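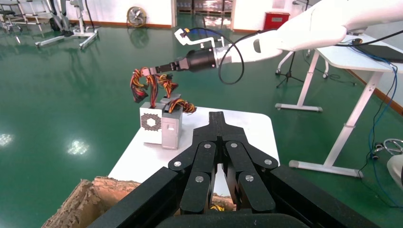
Wie lange darf man ein altes PC-Netzteil weiterverwenden?
Eine feste Frist gibt es nicht. Viele tauschen nach Ablauf der Garantie, bei mäßiger Last läuft ein gutes Gerät oft deutlich länger.

Frage von Burgi Eder, Di 29. November

Ich habe im August die Werkstatt meines Onkels übernommen und sortiere seitdem Kabel und Netzteile. Darunter sind Geräte von Oberholzer und Jamier, teils mit abnehmbaren Kabeln. Leider lag alles durcheinander. Kann ich die losen Kabel an jedes Netzteil mit passender Buchse stecken? Und wie lagert man das Zeug, damit man es wiederfindet? Ich wollte nichts wegwerfen, was noch brauchbar ist.

Antwort 1 (7 Personen fanden das hilfreich)

Bitte nicht einfach stecken. Auf der Netzteilseite ist die Belegung nicht genormt, auch wenn der Stecker mechanisch passt. Im schlimmsten Fall liegen 12 Volt auf der 5-Volt-Leitung und die Festplatte ist hin. Mir ist das mit einer Stisus-Platte passiert, die Daten waren weg. Kabel ohne klare Zuordnung nur verwenden, wenn du sie mit dem Multimeter durchgemessen und mit dem Belegungsplan verglichen hast.

Zum Lagern nehme ich Kartons mit Fächern aus Pappe, wie man sie vom Getränkehandel bekommt. Ein Bund pro Fach, nicht zu eng wickeln. 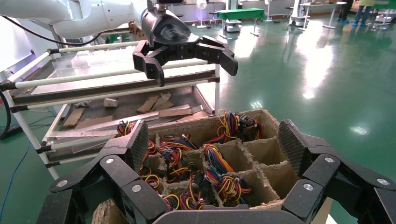

Beschriften

Malerkrepp um den Bund, darauf Hersteller, Modell und Länge. Filzstift hält besser als Kugelschreiber. Kabel unbekannter Herkunft kommen bei mir in einen eigenen Karton mit der Aufschrift "ungeprüft".

Antwort 2 (3 Personen fanden das hilfreich)

Würde alles ohne Beschriftung zum Wertstoffhof geben. Kabel kosten nicht die Welt.

Antwort 3

Verlängerungen und Y-Adapter kannst du behalten, die haben an beiden Enden genormte Stecker. Bei Lestthorpe im Forum gibt es eine Liste mit Belegungen, allerdings nicht vollständig. 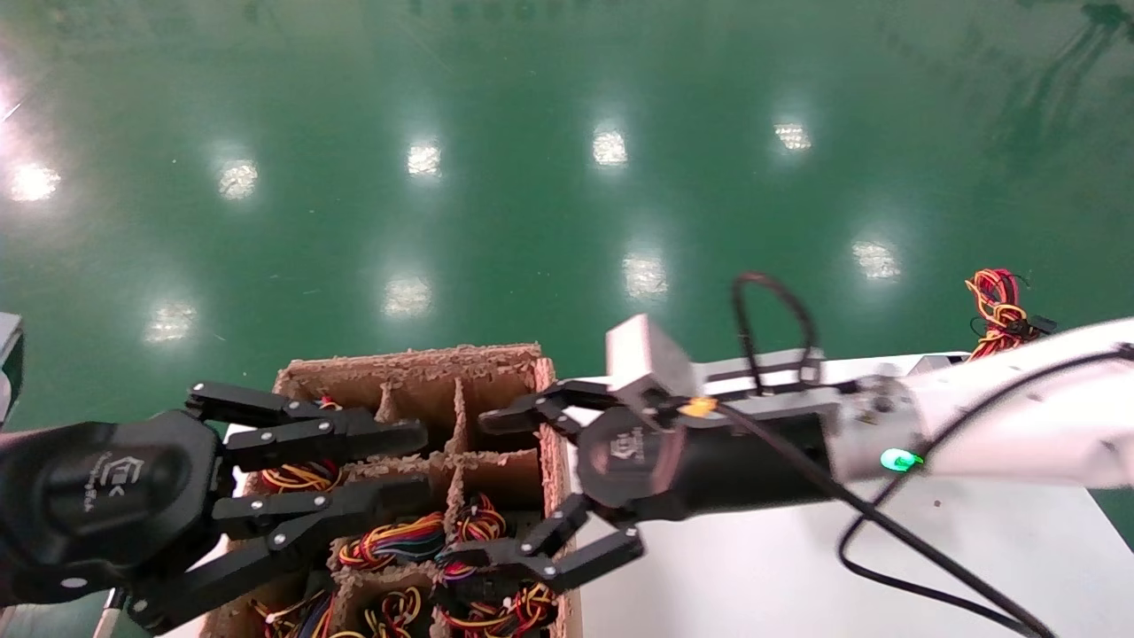
Darf man alte Kabel in den Hausmüll werfen?
Kabel gehören zum Wertstoffhof oder in die Sammlung für Elektroschrott. Das Kupfer darin wird wiederverwertet.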